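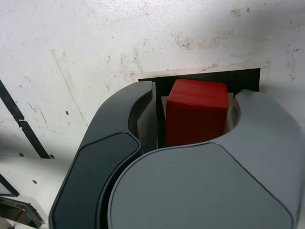

Cadstead Residents' Help Forum
Category: Property and Boundaries
Posted Nov 13, 2021

Shared driveway: who is responsible for resurfacing when there is no written agreement?

Posted by Bok-nam Yeon

I own a house on Brarska Lane and share a gravel driveway with the property directly behind mine. The driveway runs along the east side of my lot and then continues onto theirs. My deed states that the rear property holds "a right of passage for persons and vehicles" over the strip. It does not mention maintenance, snow removal, or drainage, and I have found no separate agreement among the papers I received at closing.

The lower section has developed deep ruts, and water now collects beside my garage after heavy rain. I obtained one written quotation, from Wurneck Paving, in the amount of $1,166 for grading, new gravel, and a shallow drainage channel. The owner of the rear property has replied in writing that the strip is on my land and that the expense is therefore mine. That household has two cars and a delivery van, all of which use the full length of the driveway. I own one car and park it near the street.

I would be grateful for information on the following points. Is the rear owner required to contribute? May I proceed with the work before the matter is settled and seek a share of the cost afterward? Is it advisable to record an agreement now, and if so, with which office? I wish to remain on good terms with my neighbor and would prefer to avoid court.

Posted by Lim Title and Records Service

The wording you have quoted describes an easement. You own the land, and the rear property has the right to cross it. When the deed is silent on upkeep, many states place the duty to maintain an easement on the party who benefits from it. Where both parties use the same strip, the cost is commonly divided according to use. The rule is not uniform, and the statutes and court decisions of your own state will control. The statement that the expense is yours simply because the strip is on your lot should not be accepted without further inquiry.

Before taking any other step, please request a copy of the deed to the rear property from the county recorder. An easement is sometimes described in more detail in the deed of the party that benefits. You should also ask for the original subdivision plat and any instruments recorded against either parcel. Maintenance agreements are occasionally recorded separately and missed at closing. If you purchased title insurance, the policy schedule will list the recorded easements by book and page.

With regard to timing, we suggest that you not begin work until you have given written notice. The notice should include the quotation, a short account of the condition of the driveway, your proposed division of the cost, and a date by which you request a reply. Thirty days is customary. Keep a copy. Dated photographs of the ruts and of the standing water near the garage should be kept with it. A second quotation would also strengthen your position, as the other party may otherwise argue that the price was unreasonable.

A maintenance agreement should be signed by both owners, notarized, and recorded with the county so that it binds later purchasers. It should state the division of costs, the standard of repair, who arranges snow removal, and how disputes are to be handled. An attorney can usually prepare such a document for a fixed fee. The above is general information and does not constitute legal advice.

Posted by gravelroad317

We had the same thing. Split it down the middle and shook hands on it, no trouble so far. Ask if he would pay for the part behind your garage at least.

Posted by Upper Lane Homeowner

I concur with the first reply and would add one point on drainage. If the new channel will direct water toward the rear lot or the street, please consult the town engineering office before signing the contract. In our case a permit was required, and the application was not approved until January. Mediation is also available through the county at a low fee for claims under $1,000, and your neighbor's share may well fall below that limit.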